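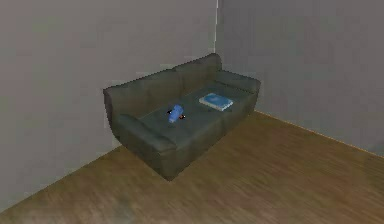

Gear noise on the Mernum linear drive was taken as the first item. The rig readings at the April review showed a tonal peak at the pinion mesh frequency, and the peak is still present after the change of lubricant. The target is set by what a person can hear, and there is little to mask a motor and gearbox. The limit in the draft specification therefore stands, and the supplier's request to relax it was declined.

Minutes of the drive units working meeting, 11/20/20
Chair: Tipene Rutherford
Represented: Stosen (gearboxes), Nudora (motors and control), Mac Carthaigh (test and inspection)
Apologies: none

1. Gear noise (continued)

Stosen reported that the helical pinion has been reground with a small tip relief. Parts from the first batch have been inspected and the profile is within drawing limits. Runout is also within limits but close to the upper end on 3 of the parts. Mac Carthaigh asked that these be kept apart and used for the noise comparison.

Nudora noted that the motor mounting plate may be carrying some of the vibration. A rubber washer had been tried on the bench. It lowered the reading but let the motor creep under load, and the position error was then out of tolerance. Not to be pursued in that form.

Action: Stosen to supply matched pinions and wheels. Mac Carthaigh to repeat the noise run with the plate both fixed and isolated.

2. Endurance test

The test is running at rated load with a duty cycle of 3 minutes on and 30 minutes off. One unit stopped early. On stripping, the wheel teeth were sound and the fault was a broken solder joint on the limit switch. The chair ruled that this counts as a failure of the unit and is to be recorded as such, though the gearbox may go back on test with a new switch.

Grease had moved away from the mesh in two of the housings. Stosen will look at adding a rib to the cover – this needs a change to the mould, so a cost is wanted before anything is agreed.

Action: Stosen to price the cover change. Nudora to review strain relief on the switch leads.

3. Backlash

The drawing calls for backlash to be measured at the output shaft with the motor locked. Mac Carthaigh has been measuring at the spindle nut, and the two sets of figures cannot be compared. It was agreed to measure at the output shaft from now on. Earlier results stay in the file and are to be marked with the method used.

Stosen asked whether the tolerance applies before or after running in. After running in. The drawing note will be reworded.

Action: Stosen to reissue the drawing.

4. Pilot batch

The pilot batch is confirmed at 100 units. Of these, 33 will be held back for inspection and the rest released to Nudora for assembly with the control board. Serial numbers are to be marked on the housing, not on the cover, as covers have been swapped during rework.

Nudora asked for the batch to be split into two deliveries. Agreed, provided both come from the same lot of wheel blanks.

5. Any other business

The torque arm drawing still shows the old bolt size. Stosen to correct it at the same issue as item 3.

Next meeting to be called by the chair when the noise results have been sent round.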